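How much wine for a tasting fundraiser with 400 guests?

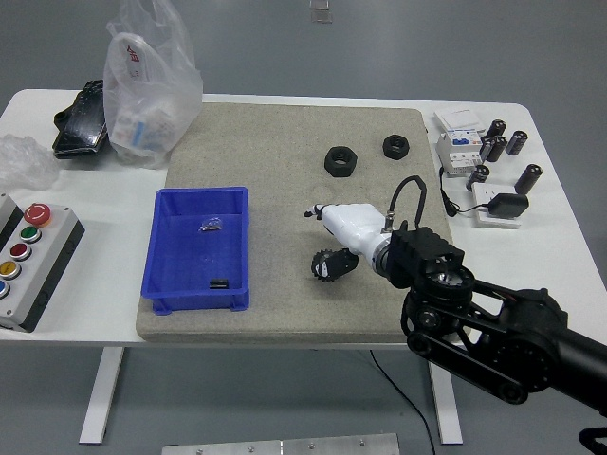 Posted by Mylene Magbanua, July 1, 2019

I'm helping plan a wine and small plates evening in Lunton for the library roof. We have sold 400 tickets and the hall can't take more. It's a tasting with 4 wines per person, then a cash bar. The shop wants a firm order from me soon and I have no idea what to tell them. Also, do we need real glasses, or is plastic okay? Our budget for wine is 2,000 dollars.

Jomar Yap

A tasting pour is 2 ounces and a standard bottle gives you 12 of those, if the people pouring are careful. For 400 guests and 4 wines that is 134 bottles. I would order more than that, because pours get bigger as the night goes on. Ask the shop if they take back unopened cases. Some do, and some states don't allow it, so get the answer in writing. Your budget works out to under 15 dollars a bottle, fine for a tasting. Keep the cash bar stock separate or you will lose track of it.

Check your permit too. Ours in June took longer than the event itself took to plan.

Marites Sison

Plastic is fine

Leonidas Tzavaras

I'd rent glass if you can. One per guest, and put rinse water and a dump bucket on each table. We did a dinner at Skelleto with plastic cups and they tipped over whenever someone set down a plate. Order extra bread.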